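How a Cardboard Box Gets Its Strength

A cardboard box is made mostly of paper. A single sheet of paper bends under its own weight, but a box made from paper can carry a load of books. The difference comes from the way the paper is arranged.

Box cardboard has three layers. The two outer layers are flat sheets called liners. Between them is a wavy sheet called the fluting. The waves are glued to both liners. Each wave forms a small arch, and an arch spreads a push over a wide area. The spaces between the waves are filled with air, so the board stays light.

The fluting usually runs up and down in the walls of a box. In this direction the waves act like a row of thin columns. If the board is turned sideways, it folds much more easily. 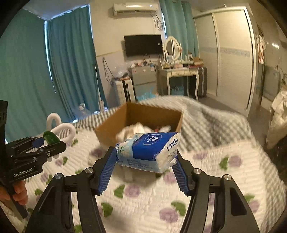
A pack of tissues held in front of an open cardboard box.

The things inside a box matter too. Soft items, such as tissues and clothes, can be squeezed. They fill gaps and take up small bumps. Hard items do not squeeze, so they press on the walls at one point. A heavy item belongs at the bottom, where the load passes straight down to the floor. A tissue pack belongs near the top. Its wrapper is thin plastic, which creases easily and can split at a sharp corner.

Water is the main enemy of cardboard. Paper is made of tiny plant fibers held close together. Water gets between the fibers and loosens them, and the walls begin to sag.

Try it: the column test

You need 2 sheets of paper, tape and some thin books.
Roll one sheet into a tube and tape the edge.
Stand the tube on its end and set a book on top.
Fold the other sheet in half, stand it up and try the same book.
Add books to each until it falls. Write down the results.

Words to know

Liner: the flat outer sheet of cardboard.
Fluting: the wavy sheet in the middle.
Load: the weight that something carries.

Text by Kamala Hegde. Checked by Anil Krishnan.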